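Fish tray talk, Gallside toy library evening
Speaker notes, May 21, 2019
Slot is 15 minutes, questions after

Start with the hello from the Flavutdale group. Mention the sign-in sheet by the door. Phones on quiet.

First point: water play is cheap. Most families already own a tub and a few things that float. What they want from us is help with setting it up and putting it away.

Say what is in the fish kit as we lend it. Toy fish, a tub, a small net. The kit went out 39 times up to the end of April, more than the Pernier blocks. Let people react to that, then go on.

Second point: sort first, water second. Put the fish out on a tray where a child can see them all. Ask for the green ones, then the pink ones. Younger children may stop there and that is fine. Older ones will want to get to the net.

NEXT TWO SLIDES

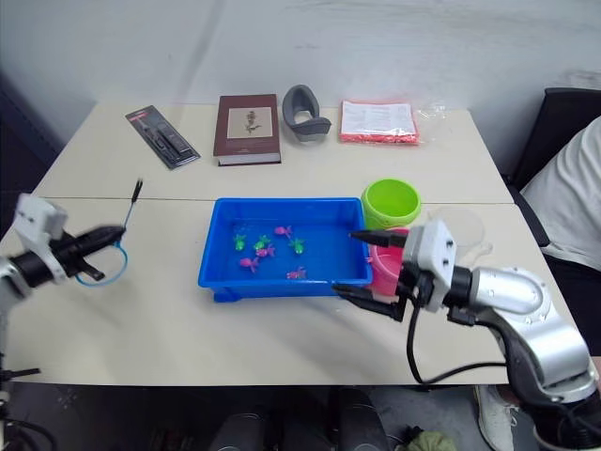
Green and pink fish in both slides.
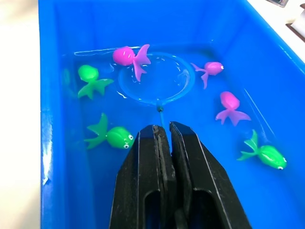

Third point: the net is the hard part. A child has to get the hoop under the fish and lift without tipping it. Suggest starting with the tub half full. Two children to a tub works. With more than that they bump elbows and somebody gets soaked.

Someone will ask about age. We say 2 and up for the tray, with an adult sitting right there the whole time. Same for the tub. Say it twice. Never leave water standing in the tub when you walk away.

Fourth point: cleanup. Tip the water out, rinse the fish, and squeeze each one in case it has taken on water. Lay everything on a towel overnight. Kits that come back damp smell by the next loan, and we have had to throw out fish for that. Dry the net too, people forget the net.

If there is time, talk about the Rao cards, which go with the tray. One color per card, child matches a fish to it. Pass a set around and get it back.

Loan period is 2 weeks. Renewals at the desk or by phone. Missing fish are not charged for, but please tell us so we can top up the kit.

Questions. Then move the chairs back against the wall.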